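Why Does a Table Have a Shadow?
Pluduldale Children's Learning Service - Light and Shade, Part 3

Light travels in straight lines. It leaves the Sun, crosses space and reaches the Earth, where some of it comes through our windows. When light meets an object it cannot pass through, the light is stopped. Behind the object there is a patch that receives less light than the places next to it. We call this patch a shadow.

A shadow has the same general shape as the object that makes it, but it is often stretched. Early in the morning and late in the afternoon the Sun is low in the sky, and shadows are long. Near the middle of the day the Sun is higher, and shadows are short. A tub of craft beads on a table may have a shadow longer than the tub is tall at 4 p.m., and a much shorter one at noon.

Materials and light

Scientists sort materials by how much light they let through. There are special words for this.

Transparent materials let nearly all light through, so that we can see clearly to the other side. Window glass is transparent.

Translucent materials let some light through and scatter it. Thin colored plastic, such as the plastic of many shopping bags, is often translucent. We may see the shape of something inside the bag, but it will not look as clear as it does through glass.

Opaque materials let no light through. Wood, metal and thick cardboard are opaque. They make the darkest shadows.

A translucent object can have a shadow too. It is usually paler than the shadow of an opaque object, and if the material is brightly colored, the shadow may have a little of that color in it.

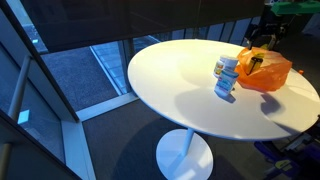

A smooth, shiny surface does something else with light. It bounces much of the light away in one direction, and this is called reflection. When daylight falls on a glossy tabletop, part of the table can look so bright that it is hard to see what color it is. A person who walks to the other side of the table will find that the bright patch seems to move. A carpet is rough, and it scatters light in many directions, so it does not shine in the same way.

Light colors also make shadows easier to study. Gray on white is simple to see. Gray on a dark carpet is much harder.

Blinds and windows

A blind controls how much daylight enters a room. When a roller blind is pulled partway down, it stops some of the light at the top of the window and lets the rest come in below. The frames between the panes of glass stop light as well, and they can leave soft gray stripes on floors and furniture.

An activity to try

You will need a table near a sunny window, a large sheet of white paper, a pencil, a small plastic tub with a lid and a ruler.

Place the paper on the table and stand the tub on it. Draw around the bottom of the tub so that it can be put back in the same place. Draw around the shadow and write the time beside it. Return after one hour and do the same again. Measure each shadow from the tub to its far end.

Never look straight at the Sun, even through a blind or sunglasses. It can damage your eyes.

Words to remember: shadow, transparent, translucent, opaque, reflection.

Text by Skye Gourlay. Part 4 explains how mirrors work.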